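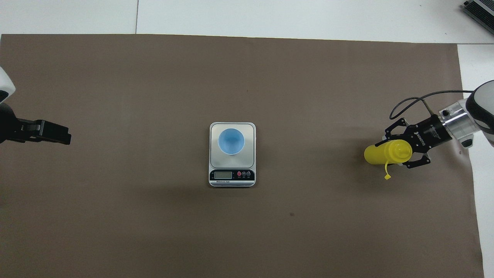

Ticket 366: right gripper drops squeeze bottle on tilt
Opened by: Despina Pop
Assigned: Hala Alaoui
Station: Pikthorpe bench, two arms
Status: open

Despina, 9:40
Right arm has the Viro fingers on (the ones with the cut-outs). Grabs the yellow bottle fine, holds it sideways over the paper fine. Tip it toward the cup and it slides in the fingers. 3 drops out of 30 tries. Also squeezes too hard on pickup sometimes, bottle stays dented.

Hala, 10:05
What force limit? And is the lid strap clear of the fingers? Looks like it hangs right next to them.

Despina, 10:20
Limit is 700 in the Duvov controller, whatever unit that is. Strap is clear I think, will turn the bottle and check.

Hala, 10:25
700 is the old default. Try half, slow the wrist down too. Dont change both at once please.

Despina, 11:50
Half force, same wrist speed: no dents, but slips earlier. Turned bottle so strap is away from fingers, no differnce.

Hala, 12:10
OK so put force back, slow the wrist. If it still slips swap in the Tahiri pads and rerun the same 30. Left arm stays parked, no need to touch it. Log scale reading for each pour.

Despina, 12:15
Doing wrist now. Pads after lunch.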